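Histoire des techniques domestiques
Séance 5 : le pain, du four commun à la tranche

Notes de cours, version du 17 mai 2022

On arrive à la séance que j'attends depuis le début du semestre ! Le pain paraît tellement familier qu'on oublie à quel point sa forme a une histoire. La miche, la baguette, la tranche carrée sont trois façons d'organiser le travail, le temps et la table, et c'est par ce biais que nous allons les lire.

1. Le four partagé

Dans une grande partie de l'Europe rurale, on cuit peu souvent et beaucoup à la fois. Chauffer un four de maçonnerie coûte du bois, parfois une redevance quand le four est banal, et l'on regroupe donc les fournées. Conséquence directe sur le produit : des pains gros, à croûte épaisse, souvent mêlés de seigle, qui doivent tenir plusieurs jours, parfois bien davantage dans les vallées de montagne. Le pain rassis n'a rien d'un accident, il fait partie du régime normal. Pensez au vocabulaire : la soupe désigne d'abord la tranche de pain sur laquelle on verse le bouillon (relisez l'expression « trempé comme une soupe », elle devient limpide).

Griller le pain prolonge cette logique. On le présente à la braise au bout d'une fourchette, sur un gril ou dans un petit support pivotant en fer forgé. La chaleur sèche redonne du croustillant à une mie fatiguée, et la réaction de Maillard fait le reste : acides aminés et sucres réducteurs produisent ces arômes que tout le monde reconnaît depuis la pièce d'à côté.

2. L'électricité entre dans la cuisine

Le grille-pain électrique suppose un fil résistant capable de rougir longtemps à l'air sans se détruire. L'alliage nickel-chrome, mis au point au début du XXe siècle, règle la question, et c'est un épisode magnifique où la métallurgie décide du petit déjeuner. Les premiers appareils ne grillent qu'une face et demandent une surveillance constante. Viennent ensuite les modèles à portes rabattables, puis l'éjection automatique, d'abord pensée pour la restauration.

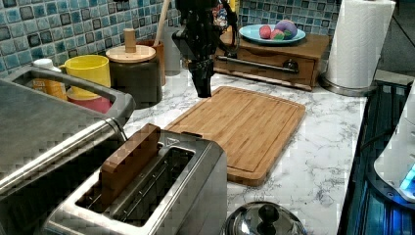 Mais c'est la tranche qui a tout changé, pas l'appareil, fit remarquer une voix au fond de la salle lors de la séance de l'an dernier : tant que chacun coupe à la main, une fente de largeur fixe ne sert pas à grand-chose. La remarque est excellente et je l'ai intégrée au plan. Le pain tranché industriel se répand aux États-Unis à partir de la fin des années 1920, et les deux objets se renforcent. L'épaisseur devient une norme, la norme rend l'automatisme commode, l'automatisme fait vendre des tranches. Gardez ce schéma en tête, nous le retrouverons avec la capsule de café et le sac d'aspirateur.

3. Exercice sur dossier

Le dossier distribué porte sur la boulangerie coopérative Skunder et sur son fournisseur de farine, Drirkau. Lisez d'abord les cahiers de fournées, en particulier ceux de novembre, où l'on voit coexister miches et pains de mie. Relevez les poids, les heures d'enfournement et les retours d'invendus. Un bon point de départ : la page où la miche ordinaire est ramenée en dessous de 100 sous la même ligne de compte que le pain moulé. Que mesure cette colonne ? J'ai mon hypothèse, je préfère entendre les vôtres.

Rendu : cinq pages maximum, notes comprises. L'exercice compte pour 20 % de la note finale. Les références se présentent comme dans le guide du premier cours, et les tableaux vont en annexe.

Pour la prochaine fois : le chapitre sur les levures sélectionnées, avec une question à préparer par écrit. Apportez aussi, si vous en avez chez vous, un vieux livret de recettes fourni avec un appareil ménager. Les taches de beurre sont les bienvenues, elles indiquent les pages qui ont servi !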